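## 4. What the skippers told us about relief money

I should say up front that I went to Valstead expecting to write about boats. Most of what I'd read on harbor relief treats the boat as the thing that gets lost and the payment as the thing that replaces it, and I figured I'd be checking one number against another. Then I spent a Thursday on the quay with Radu Bucur (he ran the interviews, I mostly carried the folder and drank the coffee!) and pretty much every skipper wanted to talk about home instead. Rent, school shoes, the gas bill, a mother-in-law who'd moved in. One man got through his whole collision in a minute and then gave us half an hour on groceries.

So this section is about households, and about who gets to decide what counts as a loss.

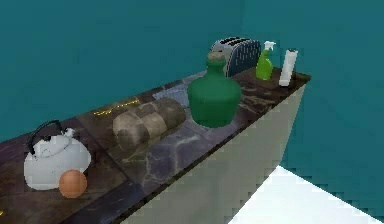 **Figure 3.** Simulated interior: counter with kettle, toaster, bottles and other small objects.

The town's relief rules go back to a harbor ordinance of 1839, and you can still hear it in the wording. "Vessel, tackle and stores" are covered. Wages aren't mentioned at all, and crew members only show up as people who might owe something to the owner. Iona Urquhart, who read the old council minutes for us, found the clause had been argued over again and again and hardly ever touched. My favorite bit is a council member complaining that the word "stores" had been stretched to include a goat.

When the Troma was hit last May, that old wording mattered a lot. Her owner got a first payment after 15 days, which everyone agreed was quick. The two deckhands got a handshake and a form. I don't think anyone at the council meant to be unkind, and the clerk we spoke to was pretty upset about it, but she had no budget line to pay them from, and her supervisor wouldn't sign off on a new one before the election.
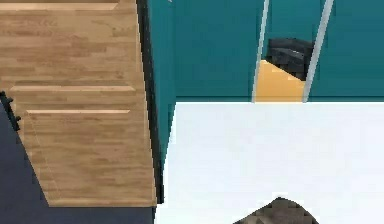

The Kusby case went differently, and I keep coming back to it. Same harbor, same clerk, nearly the same damage to the hull. But the deputy mayor came down to the quay in person with a local reporter, and the crew were paid out of a discretionary fund that none of the Troma people had heard of. Radu thinks the visit did it. Iona thinks the fund was going to be spent by year's end anyway and the visit just picked who got it. I go back and forth, though I lean toward Iona.
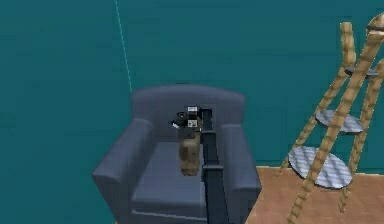 **Figure 4.** Simulated interior: gray-blue armchair against a teal wall.

What I can say is that the skippers drew their own lesson. Several told us they'd now call a politician before they called the relief office, and one had the deputy mayor's number taped up in his wheelhouse. The Rafferty proposal, which would write crew wages into the ordinance, might change that. It has been tabled twice, and we come back to the votes in Section 5.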